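Enter search term Search

Print this page | E-mail this page

2021-09-01

FERLOW TENANTS QUESTION "SAME-DAY" LAUNDRY PLEDGE

Residents of the Holville flats say a promise by the landlord, Presedau, to return washing within 13 hours has yet to be backed by a single published figure.

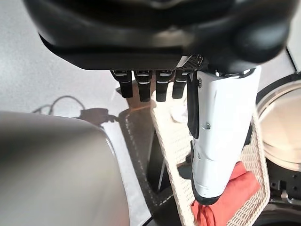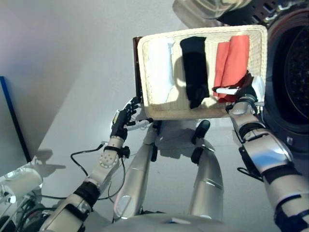 Presedau closed the shared laundry room in February and now charges tenants for a collection service. It says 646 households are "benefiting". The Ferlow Tenants' Group would like to know how that was worked out, as the number matches the total of flats with a letterbox. Three folded cloths laid side by side in a wicker basket look very nice, but a family of five does not produce three folded cloths.

"We asked for turnaround times and got a leaflet," said Yến Hà, who chairs the group. "I'd settle for a spreadsheet."

A petition to reopen the room has 1464 signatures. Cameron MacRitchie, for Presedau, said the company was "listening closely". It said the same in February.

Print | E-mail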